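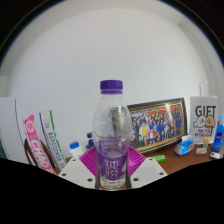
Water bottle by the wall, group photograph behind it. Common room, Skaditthorpe.

Progress report to the Gruvia fund, second period
Prepared by Keegan Zacharias, Sat 15 August

What the grant is for

The grant pays for getting the shared table in the common room back into daily use. In June it had become the place where everything got put down. Residents ate in their rooms, and the table held things that belonged in other parts of the house.

Work done

We met at the table for seven sessions. At each one the residents sorted what was on it and agreed on where things should go. Drinks and cups stay, and so does the round coaster. Sports things are to move to the hall closet once the shelf there is up. The shuttlecock tubes still stand at the back of the table for now.

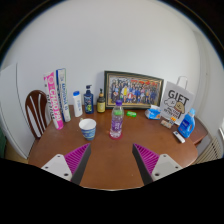
Sylvie Bouchard would like the tubes gone before the next period, shelf or no shelf, and says people will go on leaving things at the back as long as something tall is standing there. She also asked for a second coaster, as the wood marks easily.

I agree on both points. A second coaster can come out of the small items line. The shelf is on order from Waltura and the delivery date has moved twice.

The main change is in how the surface is used. Things are now kept to the back and sides, and the middle is left for whoever sits down.
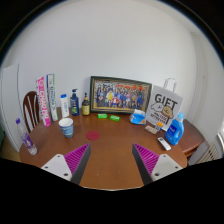
The framed group photograph stays where it is, leaning on the wall, until we have the right hooks. Residents want it hung higher up and asked that it not go in the hall. Small packets and bottles are still the hardest part. They have no fixed place, and a tray would probably settle it.

Spending

Of the 1000 granted, 280 has been spent – mostly on the shelf deposit, with the rest going to wood oil and cleaning cloths. No money has been moved between lines.

Still open

1. Water bottles. Part-used ones get left on the table overnight. We will try putting names on them for five weeks.

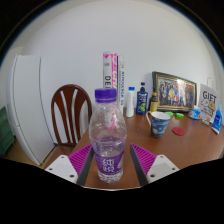

2. Chairs. One needs its joints glued. Tan has offered to do it if we buy the clamps.

3. Shelf. Waiting on Waltura. If there is no date by the end of the month I will ask for the deposit back and buy locally.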